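Notebook, June, started 9:20 am

Comparing two controllers in sim on the Denell parallel gripper: the old position one and Babatunde's compliant version. Same plunger task for both, wood floor, wrist camera. Handle friction left at default.

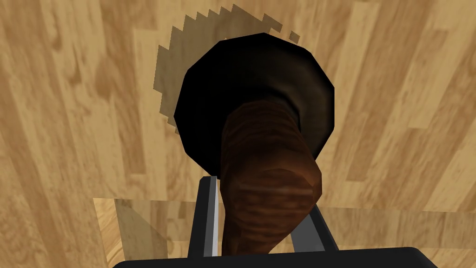
Ran 20 trials each. Position control closes faster but chatters once there's load on the fingers. Compliant settles at step 2,465 in the slowest trial, which is too long for my liking.

Next, the wrist camera pose. I'd typed the tilt in by hand, so I redid it from the Broston file and checked it with the fingers open against the blue-grey and off-white tile.

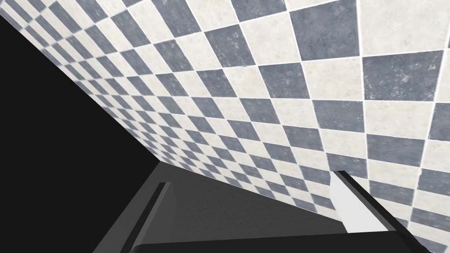

Fulidley Robotics Workshop, Grippers and Controllers Group

New pose loads without errors. Old one kept as a backup in the shared folder. Colour settings not touched.
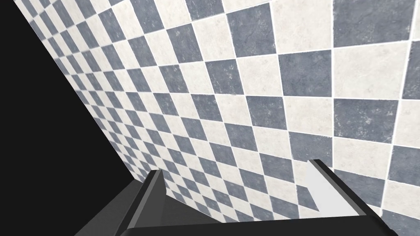 Do both controllers need the same finger gap at the start? They do for this comparison, otherwise the closing times mean nothing.

Still to do: rerun with seed 99, lower the damping, log finger force as well as position.

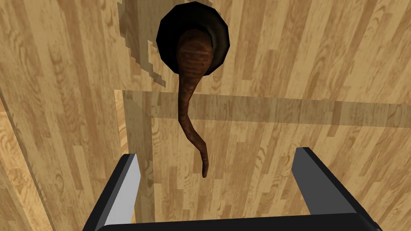
Moushumi Khondokar reckons the damping is fine and the chatter comes from the time step, so halve that first. Will try it after lunch.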